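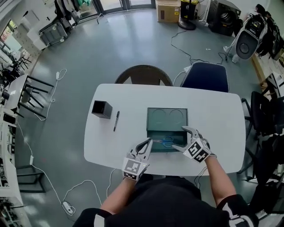 I came to fashion shoots by the side door. I'd been altering clothes for friends for years when somebody at Gumetti, a small knitwear label, rang to ask if I could stand in a cold house for two days and make jumpers fit a girl they hadn't been made for. I said yes before I'd asked what it paid. (Not much! But there was soup.)

The label had taken over Hevport, a big damp villa by the sea that gets hired out for weddings in summer and stands half shut the rest of the year. We were there in November to photograph a spring collection, which tells you most of what you need to know about this business. Everybody in the pictures is supposed to be warm. Everybody behind them was wearing a coat and two pairs of socks, and the poor model had a hot water bottle shoved up her back between shots.

My job was pins. Pins, clips, tape, a steamer with a temper, and a needle threaded in every colour before breakfast. People imagine a stylist drifting about with scarves, and the head stylist did drift a bit, in fairness to her, but someone has to crawl behind a sofa and hold a hem down with fishing line. I got very good at being behind sofas. There's a shot of a mustard cardigan on the staircase, the one they used for the cover of the lookbook, and my left foot is just out of sight behind the banister.

What surprised me was the paperwork. Every piece has a tag, every tag has a line on a list, and every line says which shoes, which earrings, which room. We had 222 pieces on the rails when we arrived and 13 looks that absolutely had to be done before the light went on the first afternoon. We managed eleven. The other two were shot next morning at half past six in the old laundry, with the photographer's assistant holding a sheet of white card over his head until his arms shook, and they came out as my favourites of the lot.

The shoes were from Stovora and none of them were the right size. Shoes at a shoot never are. You stuff the toes, you tape the soles so they can go back without a scratch, and you ask the model very nicely not to walk anywhere. The hats were better. They came from Priedītis, a milliner's workroom the stylist has been in love with for years, each in its own round box with enough tissue paper to wrap a pony, and I was under strict orders to lift them by the brim with both hands and never, ever by the crown. I still do this with my own woolly hat.

Then there's the waiting. I'd packed for emergencies and should have packed a book. An hour can go by while two people discuss whether a curtain is too blue, and you can't wander off because the moment you do, a button will ping across the room. I knitted most of a sleeve. The make-up artist taught me a card game which I have since forgotten.

The photographer took 3,143 pictures over the two days. The lookbook used twenty-four. I asked to see the rest and was given a long afternoon with them on a laptop in July, by which time the collection was already in the sales, and I loved the wrong ones best – the model yawning in a silk collar, a gull at the window, somebody's tea on a marble mantelpiece next to a 200 pound handbag.

I've done nine shoots since, most of them in heated rooms. I kept one thing from that first one, a mustard button that never did find its cardigan, and it lives in my pin tin with the safety pins.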